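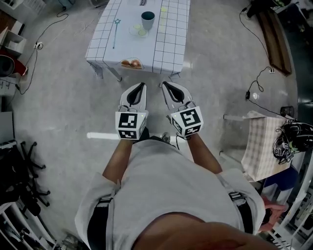 문의 번호 313 · 6쪽

**제목:** 골로우(Gollow) 예약 달력에서 반복 일정이 한 시간씩 밀려요
**작성:** 이자벨 고티에(Isabelle Gauthier)
**담당:** 다시 볼리외(Darcy Beaulieu)
**상태:** 재확인 중

---

**이자벨 고티에**

다시 님, 안녕하세요. 지난번에 보내 주신 답장은 정말 잘 읽었습니다. 설명을 워낙 차근차근 적어 주셔서 커피를 한 잔 타 놓고 두 번이나 읽었어요. 그런데 말씀하신 대로 했는데도 화요일 저녁 합창 연습이 여전히 오후 8시로 나옵니다. 원래는 7시예요. 한 번짜리 일정은 멀쩡하고, 매주 반복으로 걸어 둔 것만 그렇습니다.

제가 해 본 것을 순서대로 적을게요.

1. 로그아웃하고 다시 로그인
2. 브라우저 캐시 삭제 (그 바람에 다른 사이트 비밀번호까지 전부 다시 넣느라 오전이 다 갔습니다)
3. 계정 설정에서 시간대를 다른 도시로 바꿨다가 되돌리기
4. 휴대폰 앱 삭제 후 재설치

3번을 한 직후에는 7시로 제대로 나와서 얼마나 반가웠는지 몰라요! 그런데 점심 먹고 와서 새로고침을 했더니 도로 8시더라고요. 단원들 중에는 안내 메일만 보고 오시는 분들이 많아서, 지난주에는 소프라노 파트 절반이 연습이 다 끝나 갈 때쯤 도착하셨답니다. 다들 웃고 넘어가 주셨지만 저는 좀 미안했어요.

---

**다시 볼리외 (고객지원)**

고티에 님, 이렇게 꼼꼼하게 적어 주셔서 고맙습니다. 소프라노 분들께는 제가 다 죄송하네요. 비밀번호를 다시 넣으시게 한 것도요. 캐시 삭제를 권해 드릴 때 쿠키는 남겨 두시라고 한 줄 덧붙였어야 했습니다.

3번을 하신 뒤 잠깐 정상이었다는 말씀이 큰 단서가 됐습니다. 화면 쪽 문제라면 그렇게 되돌아가지 않거든요. 서버에서 무언가가 옛 값을 다시 덮어쓰고 있다는 뜻이라, 동기화 기록을 열어 봤습니다.

```
09:12 반복 일정 갱신 시작 19:00 출처: 웹
13:40 반복 일정 갱신 시작 20:00 출처: 외부 달력(Goltora)
13:40 알림 메일 예약 시작 20:00
```

혹시 예전에 골토라(Goltora) 달력을 연결해 두신 적이 있으신가요? 지금은 안 쓰시더라도 연결이 살아 있으면 그쪽 값이 계속 들어옵니다. 확인하시는 방법은 이렇습니다.

- **설정 → 연결된 달력**으로 들어가기
- 목록에서 골토라 항목의 방향이 **양방향**인지 보기
- 양방향이면 **가져오기 중지**를 누르고, 창은 닫지 말고 저장까지 기다리기
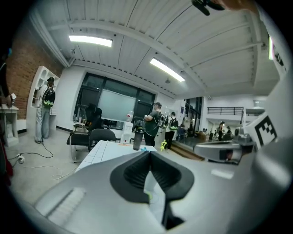 저장이 끝나면 반복 일정을 한 번 열어서 시작 시각을 7시로 고치시고, 꼭 "이후 모든 일정"에 적용해 주세요. "이 일정만"을 고르시면 다음 주에 또 8시로 돌아옵니다. 저도 처음 입사했을 때 이 부분을 몰라서 팀 회의를 혼자 엉뚱한 시간에 들어간 적이 있답니다.

---

**이자벨 고티에**

세상에, 골토라요! 4월에 전임 총무님이 쓰시던 걸 잠깐 이어 놓았는데, 그 뒤로 까맣게 잊고 있었어요. 들어가 보니 말씀대로 양방향으로 되어 있었습니다. 중지했고, 저장도 끝까지 기다렸고, "이후 모든 일정"으로 고쳤습니다. 점심 지나서 새로고침을 세 번 했는데 아직 7시입니다.

그런데 한 가지가 더 있어요. 알림 메일을 미리보기로 열어 보면 제목은 7시인데 본문에는 8시라고 적혀 있습니다. 이건 제가 잘못 건드린 걸까요? 메일을 받는 분들이 후원회까지 합하면 500명이라, 잘못 나가면 전화를 꽤 많이 받을 것 같습니다.

---

**다시 볼리외 (고객지원)**

전혀 잘못 건드리신 게 아닙니다. 본문은 메일을 예약하는 순간에 만들어져서 따로 보관되고, 제목은 발송 직전에 다시 만들어집니다. 그래서 아까 13시 40분에 예약된 메일에는 옛 시각이 그대로 남아 있는 거예요. 저희끼리도 헷갈린다는 얘기를 자주 하는 부분이라 개발팀에 개선 요청을 올려 두었습니다.

우선은 **알림 → 예약된 메일**에서 해당 건을 취소하시고 새로 예약해 주세요. 수신자 목록은 따로 저장되어 있으니 주소를 다시 넣으실 필요는 없습니다. 새로 예약하신 다음 미리보기에서 제목과 본문을 둘 다 봐 주시고, 마음이 안 놓이시면 본인 주소로 시험 발송을 한 통 해 보셔도 좋습니다.

---

**이자벨 고티에**

취소하고 다시 예약했습니다. 이번에는 제목도 본문도 7시예요. 시험 메일도 제 주소로 잘 왔고요. 지휘자님께도 한 통 보내 드렸더니 "드디어!"라고만 답장이 왔네요.

번거로우시겠지만 화요일 연습이 지날 때까지만 이 문의를 열어 두어도 될까요? 다음 주에 다들 제시간에 오시는지 보고 다시 쓰겠습니다.

---

**다시 볼리외 (고객지원)**

그럼요, 얼마든지요. 상태를 "재확인 중"으로 바꿔 두었고, 동기화 기록도 그때까지 제가 하루에 한 번씩 열어 보겠습니다. 골토라 쪽에서 또 값이 들어오면 먼저 연락드릴게요. 화요일 연습 즐겁게 하세요!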